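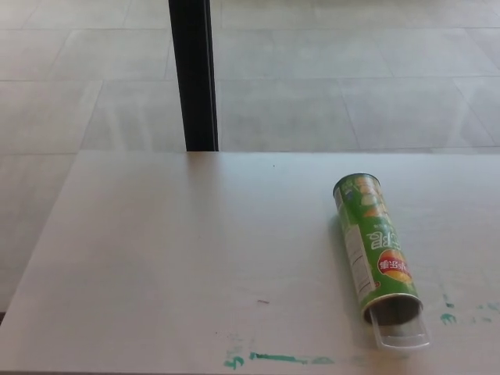 Skilex T4 bench cell: table, arm and the pick kit

The T4 is sold by Temard as a cell that looks after itself. It doesn't. It is a decent small arm on a plain white table, and it stays decent if somebody wipes, checks and tightens it. What follows is what we tell people who buy one from us second-hand.

The table top
The sales sheet calls the surface stain-proof. Marker and paint say otherwise. Fresh marks come off with warm soapy water, old ones mostly stay, and scouring them leaves a dull patch that upsets the camera far more than a bit of green ever did. Leave old marks alone unless the arm starts trying to pick them up. Scratches are harmless.

Setting up
Level the table first, then bolt the arm base down with the 4 screws supplied. Run the arm slowly for 30 minutes before you teach it anything. Temard says this step is optional — Zofia Krawczyk in our workshop has re-taught enough drifting arms to disagree.

Test objects
You don't need the boxed set of test shapes. A crisp tube laid on its side is a harder test: it rolls, it shines at the rim, and a clear plastic tray sticking out of the end is easy for a camera to miss. If the cell can handle that, it will handle the boxed set.

Gripper pads
Rated for 800 hours, according to the maker. We have yet to see a pair get there. Change them when the ribs have gone smooth, and change both together. Pads by Plaltoveck fit and cost less, though the first batch we had in February was too soft.

Faults we see most
Arm stops halfway through a lift: nearly always the cable at the wrist. Reseat it before you pay for a new motor.
Camera loses the table edge: pale floor behind a pale table. Tape a dark strip along the back edge. The "smart edge" update made no difference on our bench.

Spares and repairs: ask for Valentin Hoarau, from 9 in the morning.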